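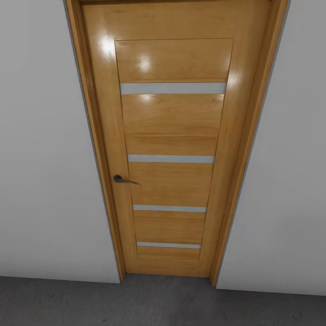
Plilluvden opens its equipment planning service to small buyers

Osholm, 2020-07-22 — I'm Ronja Boström, and I help people work out what a home robot will cost them before they sign anything. Starting today, any shop or care home can book a planning session with us for $285. We run your jobs in simulation first: doors with lever handles, trays carried over plank floors, cabinets, all the dull stuff that eats a budget!
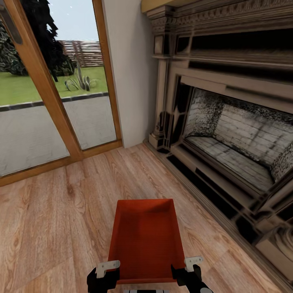
Most buyers come to us with a price for the arm and nothing else. Then come the grippers, the spare fingers, the training hours (always more than you'd think) — and the service contract. Our Pellegrini worksheet puts all of it on one page, and you keep it whether you buy or not.
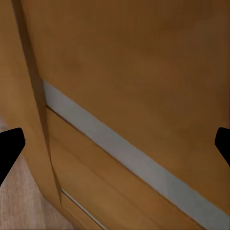 Sessions last a morning, and we've set aside 200 of them between now and January. If you're replacing older machines, bring your repair bills along and we'll go through those too. Bookings go through our Prusuvdale office, extension 1039.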